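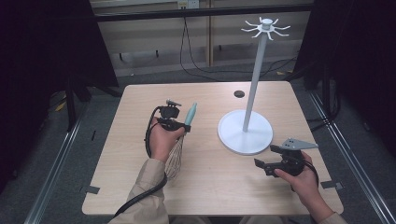
Open days at places like Zeltito's workshop in Ormsby should show more of the dull part of robotics. I went to the one in November with 231 other people, going by the sign-in sheet, and most of the crowd stayed near the front door, where a finished machine was waving at kids. I spent my time at the back with the kitchen tasks. A whisk held in a black gripper, a white stand with a ring of empty hooks, and a person's hands doing the steering: that was the work, and I thought it was the best thing in the building.

The job at that table is to get a utensil onto a hook. The staff told us they had recorded 2876 attempts at kitchen tasks so far, and had thrown out 1007 of them. I was glad they said so. A company that admits to binning more than a third of its work is one I am inclined to believe about the rest.

I have been to the Plarkari show in Stunton twice, and both times it was music, coloured lights and a robot that did one thing perfectly every 13 minutes. You come home knowing nothing about how it learned to do it, or who taught it. People then expect a machine in Mum's kitchen by next year, and they get cranky when it doesn't turn up.

My neighbours paid the same gold coin as I did and some of them felt short-changed by the back room. They wanted to see a robot cook. I understand that, but a person patiently showing how to pick up a whisk is where the labour in this business goes, and those people ought to be paid properly and put out the front. Zeltito could start by swapping the two rooms over next year and adding a few chairs.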